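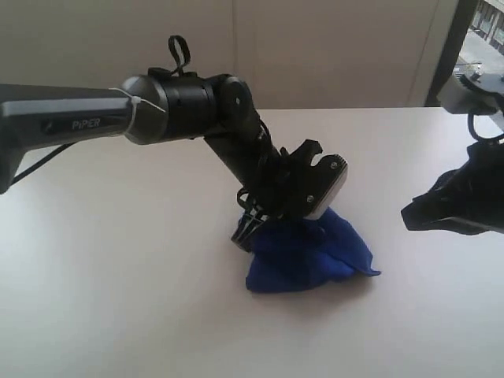 A reader at Wulluvstead asks whether the hymn player can be set up for a whole month of services in one go. It can, as long as the service list is loaded first. Follow section 7 in order.

7. Loading a service list on the Stevix hymn player

1. Switch the player on at the back and wait for the green light.
2. Press MENU, then LISTS, then NEW.
3. Choose the service: Mass, Evening Prayer, Funeral or Other.
4. Key in each hymn number and press ENTER. For a psalm, press P first.
5. Set the number of verses. If you leave this blank the player gives every verse in the book.
6. Press SAVE and give the list a date.

Note: a list holds up to 13 items. Responses and the Gospel acclamation count as items. 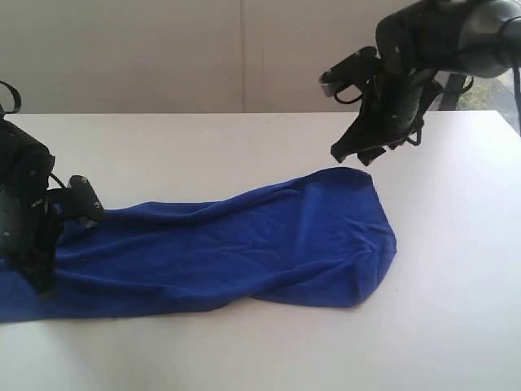 Momileck Church Music – Support desk
Last revised 22 Aug 2019

Changing the hymn book

The player comes set to the Wainwright book. To change it, press MENU, then BOOK, and enter the four-figure code on the card supplied (1519 for the melody edition, 2399 for the large print edition). Lists already saved keep their old numbers – check them before use.

Caution: do not switch off while the book is loading. If the display stops on WAIT, leave the player plugged in and hold CLEAR until it restarts.

Players sold before July need the update in section 9 before the large print code will work.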